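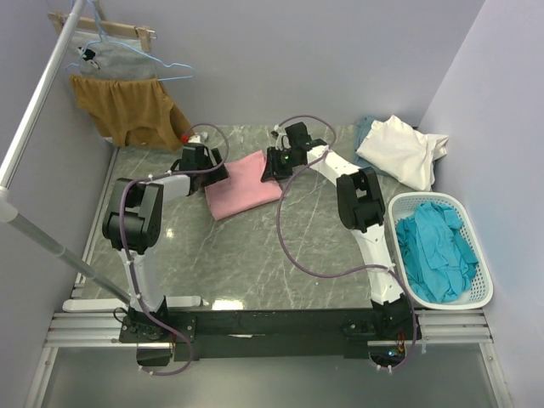
The Pirport 2262 is a square household cloth sold in a flat pack and intended for wiping, drying and lining. I bought it for bench and kitchen use and have had it in service since August. The main question for me was how it behaves folded, as a cloth of this type spends most of its life that way: in a drawer, over a rail, or under the hand as a pad. A single straight, thick fold like the one along the lower edge of the pink cloth is the normal result of folding by the edges, and the shallow wrinkles across the top are also normal for this cloth. They do not press out by hand. If a flat stack matters to you, read the section on folding before ordering.

Size and weight

My sample measured 292 mm on a side out of the pack, laid flat and smoothed without stretching. The four sides agreed to within a couple of millimeters, but the diagonals did not agree quite so well. This is a small skew and shows only when the cloth is folded corner to corner, where one layer stands proud of the other. Weight was 35 g on a kitchen scale, before washing.

The pack gives the size as a nominal figure with no tolerance stated. I would treat it as the size before the first wash and allow for some loss. After repeated washing my cloths are slightly smaller in one direction than in the other. The difference does not affect wiping. It does affect anyone using them as drawer liners, who should wash first and measure afterward.

Edges and stitching

The edge is turned once and overlocked. Stitch spacing is even on the long runs and tighter at the corners, where the machine has gone over its own start. The corners are therefore stiffer than the rest of the cloth. One corner came with a loose tail of thread, which I cut off. It has not run.

The Betwood cloth I used before this had a double-turned hem. The Betwood edge is more durable, in my experience, but it is also thick enough to leave a ridge of water on a smooth surface during the last pass. The Pirport edge leaves less. I would take the thinner edge for counters and the thicker one for anything rough.

Folding

The cloth holds a fold moderately well. Brought over on itself and released, it stays over, with a rounded bend. To get a sharp crease you need weight on it for a few minutes, and the crease relaxes again once the cloth is opened.

Folding in half is easy. Folding in quarters is where the skew described above begins to matter, as the error of the first fold is carried into the second. My method is as follows. Lay the cloth flat with the label side down. Take the two upper corners and bring them down to the lower ones, keeping tension across the edge. Smooth from the fold outward. Turn the cloth a quarter and repeat. Pulling at a corner alone draws the top layer sideways and produces a point.

Stacked in quarters, the cloths make a stable pile up to a moderate height. Beyond that the pile leans toward the open edges, because the folded side is thicker. Alternating the direction of the folded side corrects it.

Rolled, they take up less drawer depth but more width. I tried this for a while and went back to folding.

Wiping and drying

On smooth surfaces the cloth needs to be damp to work properly. Used completely dry on a spill it pushes the leading edge of the water for a short distance before taking it up. After the first wash this is much reduced, and after the third it was gone. I would not judge the cloth by its performance straight out of the pack.

Pickup of crumbs and fine dust is good when damp and fair when dry. Flour is handled well. Coffee grounds are handled less well, and tend to stay in the surface of the cloth until it is rinsed under running water with some rubbing. Grease requires detergent, as with any comparable product.

Drying glass is the weak point. A faint film remains on dark glass under a low light, even with a washed cloth and clean water. For that job I still use the Muñoz glass cloth, which is thinner and not much good for anything else.

Drying time over a rail, opened out, is overnight in an unheated room. Folded in half over the same rail, it is still damp at the fold in the morning. I have not had any smell from the ones dried open.

Lint

Moderate from new. The first wash left a visible amount in the machine filter, the second less. After 3 washes I could wipe a dark countertop and find only an occasional fiber. Do the first wash separately from anything dark, and skip the softener, which slows water pickup noticeably. I ran one cloth with softener to check and needed two ordinary washes to bring it back.

Color

The dye is reasonably fast. Rinse water ran faintly tinted the first time and clear afterward. There has been a slight overall lightening with washing, even across the cloth. Bleach is excluded by the care label and I have not tested it. Tomato leaves a mark if allowed to dry. Tea washes out.

A colored cloth has one practical advantage over a white one in a work area, in that it can be assigned to one job and found again. I keep one color for food surfaces and another for the bench. The Pirport colors are far enough apart to be told in poor light, with the exception of the gray and the blue.

Packaging and labeling

The cloths arrive under a paper band with no plastic. The band has the item number, the nominal size and the care symbols. The sewn-in label is placed on a side, not at a corner, and can be removed with a seam ripper. Cutting it close with scissors leaves a stiff stub that can be felt when wiping.

The band on one of my packs had a torn edge and the outer cloth was marked along the fold. The mark washed out.

Comparison with the Rirkon

The Rirkon cloth is the obvious alternative at the same price. It is lighter, dries faster and folds flatter. It also slides more under the hand when used as a pad, and its edge stitching began to open at one corner after regular use. For stacking in a shallow drawer I would choose the Rirkon. For general wiping I would choose the Pirport.

Points for and against

For: consistent side length, thin edge, good damp pickup, dye that stays in the cloth after the first rinse.

Against: slight skew, film on dark glass, slow drying when doubled, lint until washed.

Rating: four out of five. I have reordered one pack, and specified the pink and the green to keep clear of the gray and blue problem. Delivery is promised for Friday. If the new pack shows the same difference between the diagonals I will add the measurement to this review.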